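Can a machine make the bed yet?

Opinion, by Gleice Vasconcelos

I ran the linen room of a 148-bed hotel for long enough to have a view on this, and my view is no. A machine cannot make a bed yet at a standard or a speed anyone would pay for. I think one will, and I think it will come later than the people selling them say.

The question comes up because owners keep asking it. Last February one asked me whether he should hold off hiring two room attendants and wait for the robots. I told him to hire. He had watched a video of a two-armed machine folding a towel on a table and assumed the rest was a matter of scale.

A towel on a table is the easy case. It is small, it lies flat, and all four corners are where you can see them. A bed is wide and low, with a wall on one side and a headboard on another, and you work it by leaning over and reaching. Most of the skill is in the far corner. An attendant pushes a hand down behind the mattress, finds the hem without looking, and pulls until the sheet goes tight. She knows it is tight by feel. Present grippers have two fingers and very little feeling in them.

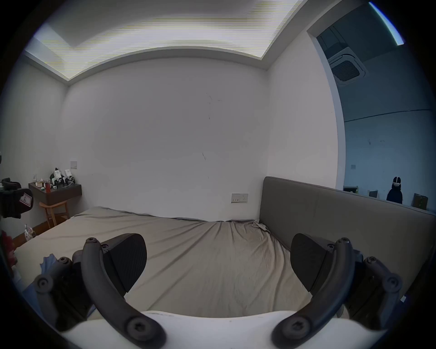 What cloth does

Miloslav Kolář services tunnel finishers and folding machines for laundries, and he and I have argued about this for years. His point is that industry solved flat linen decades ago. A good folding line takes 700 sheets an hour. My answer is that a person stands at the front of that line and clips in the corners. Pelo and Iltex both sell feeders that are meant to find the corner on their own. At the plant he knows best, the feeder is switched off when the load is mixed.

The trouble is that cloth has no fixed shape. A cup looks like a cup from any side. A sheet dropped on a bed lands differently every time, and the corner you want may be under the rest of it. A person picks up any edge, runs it through the fingers, and gets to a corner in a second or two. A machine has to look, choose, pinch, lift, look again, and often put it down and start over.

Crumpled blue on a pale duvet is a fair version of the problem. One corner of that sheet lies out toward the middle of the bed, which helps. The other end is twisted up on itself, and that is where I would expect a machine to lose its time.

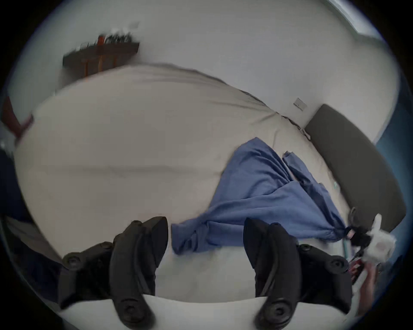 Page last changed: 18/12/2023

Kolář says I am judging the machines by the wrong job. He would start with stripping. Pulling used linen off a bed and getting it into a bag needs no corners and no neatness, and it is hard on the back. I agree with him there. If Flavero or Pichon offered a cart that could strip 80 beds in a shift and leave the making to staff, I would tell owners to look at it. I would also ask to see it work a whole floor, in rooms it had never been in, with the guests' chargers and socks still on the mattress.

That is the test I would hold all of them to. Almost 200 different things can be left on a hotel bed, and a machine that drags a pair of glasses into the laundry bag has cost more than it saved.

Until then, pay the people who do it now. The owner I mentioned hired his two attendants, and both are still there.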